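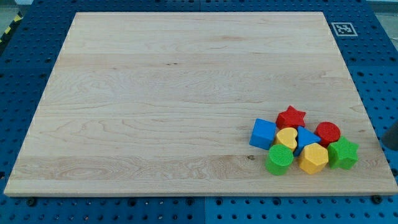
Shape blocks on the timber board, perforated blue table underneath.

Grastden Sorting Cell: what to budget for

We resell the Grastden cell and we'd still ask you to read this before you sign anything. Most quotes we see from customers cover the arm and leave out half of what the arm stands on.

Table and board
The perforated top is sold in panels. Check the seams line up with where you want to bolt things, as moving a board later means moving the markers and teaching the cell again. The timber board is an extra. Any flat board will do, whatever the Habte catalogue says about theirs.

Blocks
Grastden's demo uses chunky plastic shapes in red, blue, yellow and green. Bright, rigid, easy to tell apart. Your parts probably aren't. Send us a box of the worst ones you have and ask for a trial on those. If a seller will only show you stars and cylinders, keep your money.

Costs we can stand over
Starter table kit: 1372 euro
Spare fingers, per pair: 76 euro
Printed markers, pack of 100: free if you own a printer
Setup visit: roughly 700 euro, more if your floor isn't level

The Druritz support plan is optional. Sinéad Hanrahan in our workshop has yet to see a first-year customer get the price of it back. Skip it and put the money towards a second set of fingers.

Lead time
Rurar quote to May for new panels. We'd plan for later.

Questions about fit or floor space go to Fergal Lynch on the parts desk, mornings only. Have your table dimensions ready.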